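Zillden Zip Pouch, Medium
Posted in August by the Ouellet shop desk
Filed under: Bags & Pouches > Fabric
Last updated: August, 9:43 a.m.

Zillden says the zipper on this pouch is good for 922 pulls. We asked what happens at 923 and got no answer, so read that figure however you like.

The maker also calls the cloth "water shy." It's cotton. Leave it in the rain and your receipts will get wet. The old Bronora pouch made the same claim and we sent 43 of those back.

What we can vouch for is the size. It takes a paperback and a phone, or a modest amount of makeup if you don't overstuff the corners. The lining is thin, and we wouldn't trust it with loose keys. 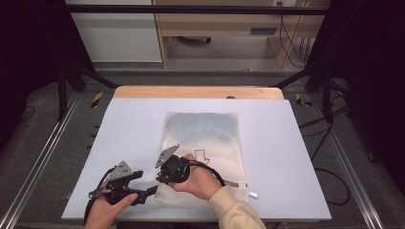
Wash it cold and skip the dryer, whatever the tag says. Ours came out of a warm cycle noticeably shorter. Drelto sells a heavier one for $2 more, and if you're hard on bags, buy that. We ordered 400 of the Zillden and will see how many come back.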